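# Trekeck opens its doors, and its simulator, to visitors

Trekeck held its open day on Sunday at its building in Trujillo, and much of the interest went to a robot that was running inside a computer.

The company, which programs robot arms for small manufacturers, let 600 people through over the course of the day. Visitors went in groups, starting at 10 a.m., and each group spent half an hour in the programming room before moving on to the shop floor. The last group left a little before 6 p.m.

Apolinar Ochoa, who leads the programming team, ran most of the sessions in the first room. He showed visitors how his team tests a job in simulation before any arm on the floor is switched on. A large screen on the front wall carried the simulator's output, and Ochoa worked from a desk beside it with a keyboard and a small joystick.

"Most of what we do all week is this," he told the noon group. "We move the arm on the screen, we look at where it ends up, and we move it again."

The demonstration used a white simulated arm at an indoor work area. Ochoa switched between several viewpoints, including a close one near the arm that his team uses when it wants to check the space between the end of the arm and whatever is near it. He stopped the program several times to take questions, and restarted it from the same point each time.

One visitor asked how long a job stays in simulation. Ochoa said it depends on the customer and the part. The most recent one went through 2,000 simulated runs before it was tried on a real arm, he said, and his team changed the program 7 times along the way. Most of the changes were small – a slower approach, a different angle, a pause before the arm backs off.

Another wanted to know whether the simulator could be trusted. Ochoa said it was good at showing where the arm would be and less good at showing how a soft or slippery object would behave. For those jobs, his team still spends a lot of time on the floor.

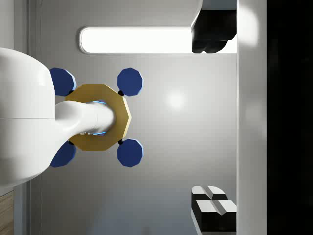
## Young visitors take the controls

In the afternoon, the programming room was turned over to students. Three stations were set up along the back wall, each with its own copy of the simulator, and anyone 12 or older could sign up for a turn. The sheet was full by 1:30 p.m., and a second one was put out.

Jaqueline Camacho, who handles training at Trekeck, looked after the stations. She gave each student the same short exercise: bring the arm toward a marked spot, stop, and back it away without touching anything. A collision turned the screen border red and ended the turn.

"They go too fast the first time," Camacho said. "Then they see the red and they slow way down. The adults do the same thing."

Students who finished the exercise could try it a second time from a different viewpoint. Camacho said many of them found the close one harder, as it shows less of the room. She uses the same exercise with new hires, who normally do it on their second day.

Parents waited in the hallway, where Trekeck had put out coffee and a table of brochures. Several of them asked about summer classes. Camacho said the company would run one next year if it can find a room big enough, and took down names and email addresses.

## On the shop floor

The second half of the visit was in the main building. Two robot arms were running behind safety fencing, one stacking cartons and the other moving metal brackets from a tray to a fixture. Visitors followed a taped path and were asked to keep bags and strollers outside it.

The carton arm is being prepared for Jetach, a packaging firm that plans to put it on a night shift. A Jetach supervisor was on hand to answer questions about the job, and said the firm expects to have the arm in place in November. The crew that now stacks by hand will move to labeling and inspection, she said.

The bracket arm was shut down for part of the afternoon after a sensor on the fence began to trip. Technicians replaced the sensor and had the arm running again for the 4 p.m. group. Visitors who came through in the meantime were shown the control cabinet with its doors open.

Hotach, which supplies the fencing and the door switches, had a table near the exit. Its staff let visitors open and close a sample gate to see how it cuts power to a small motor.

## Next visit

Trekeck has held an open day before, but this was the first time the programming room was part of it. In earlier years the simulator was kept to a poster and a short video in the lobby. Ochoa said he had asked for the change after getting the same questions from visitors each time.

The company has not set a date for the next open day. School groups can book a visit on weekday mornings, with a limit of 20 students and at least 3 adults per group. Closed-toe shoes are required on the shop floor, and long hair has to be tied back. Safety glasses are lent at the door.

Bookings are made through the Trekeck front desk. Camacho said schools should allow two hours for the full tour – one in the programming room and one on the floor – and should say in advance if anyone in the group uses a wheelchair, so the path can be widened near the fencing.

Parking is free in the lot behind the main building. Buses should use the north gate.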